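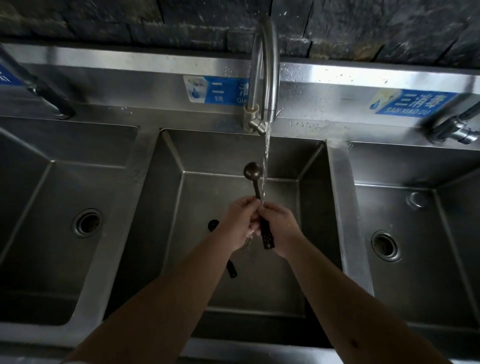

Why do people still drive all the way out to Skatisbridge for supper? For the beans, mostly, and for the long tables where you end up sharing a pitcher of tea with folks you had never met when you parked the car.

I first went some years ago, in November, when the fog was sitting so low on the river that I missed the turn and had to double back past the feed store. I was cold and a little cross, and I had already decided I would stay for one plate and go home. I stayed until they were stacking the chairs, and I have been going back ever since, usually with a car full of people who have heard me talk about it too much.

The supper is held in the old Coelho building, which was a dry goods store and then a place that sold tractor parts, and it still has the wide front windows and the floor that dips toward the back. The town has 278 people in it, and on a good night it can feel as if every one of them is in line ahead of you. Don't let that worry you. The line is half the fun - I have picked up two recipes and the name of a very good roofer while standing in it.

Now, the beans. They are a small speckled kind called Cosow, grown on the flat ground below the bridge, and they cook up creamy without falling to pieces, so long as you are patient and leave the lid mostly on. The kitchen soaks them overnight and starts them in the morning with onion, a bay leaf and more black pepper than you would think wise. Salt goes in near the end. I have tried it both ways at home and I can't say I tasted a difference, but I wouldn't dare mention that in Skatisbridge, where people feel strongly about it.

With the beans you get cornbread, cooked greens and a slaw that changes with whatever came out of somebody's garden that week. There is pie if you are early. The apple goes first, and I would steer you toward the buttermilk anyway, which is plainer to look at and much better with coffee.

Getting there takes some doing. The road from Astus is pretty but slow, with some 1000 feet of climbing before it drops back down to the water, and the last stretch is gravel. Bring cash, bring a sweater for the drive home, and bring a jar with a good lid, too, if you have one handy. They'll fill it with leftover beans at the end of the night for 2 dollars, and those beans are even better the next day, warmed up slowly with a fried egg on top.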